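Wire Baskets and Steel Cups on a Wood Tabletop

An open wire basket keeps loose drinkware in one place and lets air reach it from all sides. The notes below cover the table surface, the basket and the cups, in the order in which they should be dealt with.

1. Check the surface
Wipe the top with a damp cloth, following the grain, then dry it. Look across the surface from a low angle. Dark streaks may be residue or shallow abrasion — residue lifts with dish soap and a soft cloth, abrasion does not. Avoid scouring powder on either. 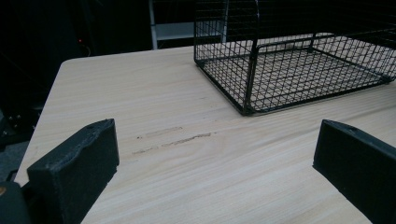
2. Prepare the basket
Run a fingertip along the bottom rim and the corners. A burr on the wire will mark a wood top the first time the basket is dragged. Fit 4 felt pads, one per corner, and press each for 42 seconds. On panel-type baskets such as the Duvberg, seat the corner connectors fully before loading. A loose connector lets the wall lean outward.

3. Load the cups
Lower a steel tumbler straight down and release it once the base is on the mesh. Stand it upright if it is dry, inverted if it is not.

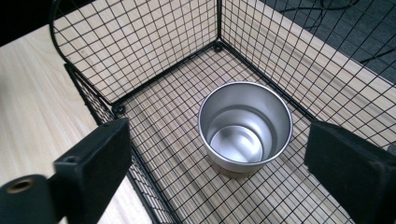

Leave a gap of 2 grid squares between cups. Steel rims that touch will rub each time the basket is moved, and a brushed finish shows it early. Tall cups go in the center of the floor, short ones along the walls.

4. Remove and move
Lift each cup clear of the upper wire before moving it sideways.
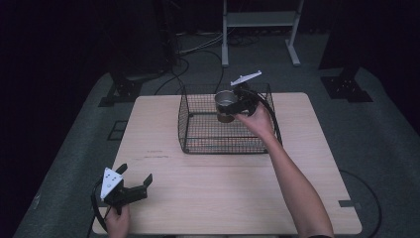
Empty the basket before relocating it, and lift with both hands under the base. Sliding is acceptable only on a mat. The Hulme cork mat holds its shape under wire; the thinner Esance mat takes a grid imprint and should be turned every 2 weeks.

Wash the basket in warm water and dry the joints with a towel. Coated wire rusts first where the coating has chipped.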